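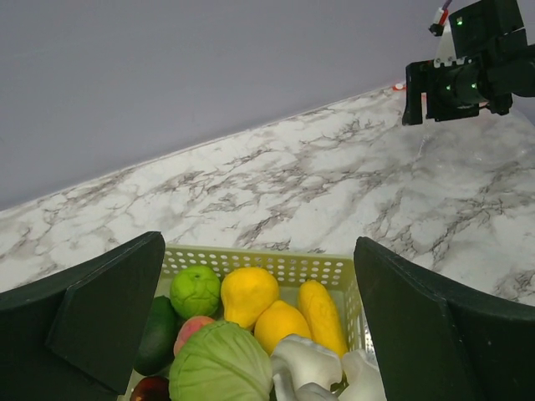

*Figure 1. Wrist view of the full produce basket, with the other arm over the counter.*

# Two Controllers, One Cabbage

Kausar Shaikh and Danilo Policarpio
Supervised project, Flandthorpe

## What we set out to do

Our proposal promised "a comparison of low-cost control methods for bimanual handling of deformable packaging." In practice we tried to put a toy cabbage in a zipper bag, over and over, with two different controllers, and wrote down which one made us less miserable.

The two controllers were Jolari and Gittins. Jolari is a position controller: you tell the gripper how far to close and it goes there, whatever is in the way. Gittins watches the motor current and stops closing when it thinks it has hold of something. On paper Gittins is the obvious choice for a thin plastic bag. We wrote a confident paragraph to that effect in December and have left it in Appendix A as a warning to others.

Arms, grippers and cameras stayed the same for both. Each arm has a parallel gripper, and we recorded a wrist view along with a fixed view of the whole table.

## The task

1. Open the mouth of the bag and hold it open with one gripper.
2. Pick up the cabbage with the other.
3. Put the cabbage in the bag.
4. Let go of everything without bringing the cabbage back out.

Step 4 was added after the first afternoon.

We picked the cabbage because it is big for the bag and rounded, so it has to be lined up properly. The corn was easier and the lemons were easier still, which made for nice videos and a dull table of results. They stayed in the basket as clutter.

An attempt counted as a success if the cabbage ended up fully inside and both grippers were clear. We argued for some time over "fully" and settled on below the zipper seal at every point, judged from the wrist recording by whichever of us had not been driving. 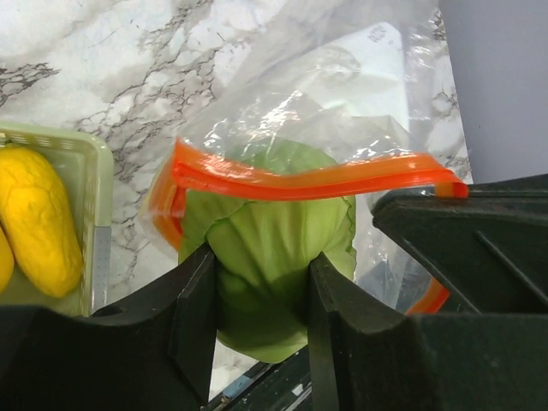
Most of the trouble came at the release. With Jolari the fingers open by a fixed amount, and if a fold of film has got round one of them, the bag goes along for the ride. With Gittins the opening is slower and the film has time to slide off, in theory. What we saw more often was Gittins reading the drag of the bag as a new contact and politely refusing to open any further. Danilo called this "the handshake." It does not have a timeout. It has one now.

We also had to decide how hard to hold the cabbage. Ours is a toy and forgives a lot, so we can say nothing useful about bruising. A real one would be a different project, and a smellier one.

## Results

We ran 313 attempts and kept 274 of them. The rest were thrown out for reasons that had nothing to do with the controllers: a dropped recording, an arm started from the wrong pose, and one long session where Kausar had swapped the left and right labels in the config file and the data looked wonderful.

The main findings:

- **Grasping the cabbage.** No difference worth reporting. Both controllers can close on a large object.
- **Grasping the seal.** Gittins often stopped short, as the zipper strip gives too little resistance to register. Jolari just closed, and that was enough.
- **Holding the bag open.** Jolari again. In the final block it lost the seal 4 times and Gittins lost it 9 times, over equal numbers of attempts.
- **Release.** Gittins, after the timeout was added. Before that, neither deserves a mention.

The supposedly dumb controller won on the part we were sure it would lose. Our supervisor asked if we had expected this and we referred her to Appendix A.

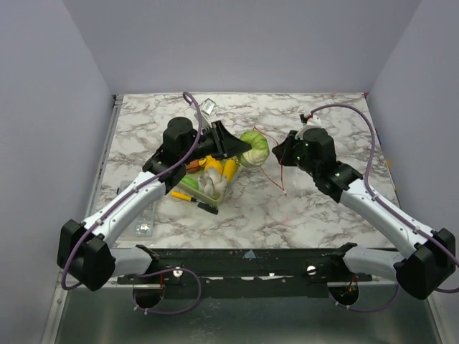

**Flandthorpe, 1 April 2026**

We added this section after the review, at which we were asked, fairly, whether the fixed camera had earned its place.

For scoring, mostly no. An arm or a loop of cable can easily get between that view and the thing you want to judge, and from that distance clear film on white marble is more a rumor than an object. For finding out why an attempt went wrong it was much better. The wrist view shows the fingers in loving detail and gives very little idea of what the other arm is up to. Twice we blamed Gittins for a lost grip that turned out, from the fixed view, to be the second arm nudging the basket.

The marble pattern is another matter. Its veins and the creases in the film look a lot alike, and our bag detector, Taden, found bags all over the countertop. We ended up having it look for the orange zipper strip and ignore the rest. This worked so much better that we cut the detector chapter down to a paragraph, and you have just read it.

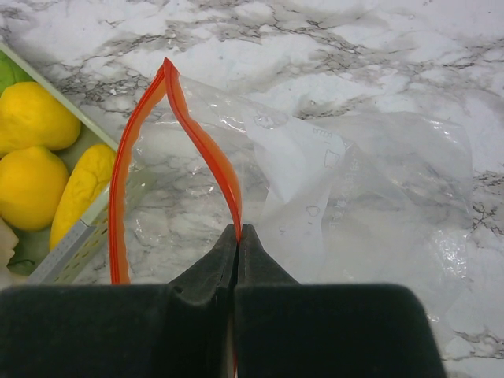
*Figure 4. Fingertips closed on the zipper strip, bag mouth open.*

## What we would change

Use Jolari for the seal and Gittins for the release, switching between them by task step. We tried a rough version on the last day and it ran, but we did not collect enough attempts to put a number on it.

Try a narrower fingertip. The tips we used can pinch the strip well enough, but the wide part behind them crowds the mouth of the bag just when the cabbage needs the room.

Pick a plain tabletop.

Both config files are in the project folder, with left and right as they should be. Kausar has checked. Danilo has checked Kausar.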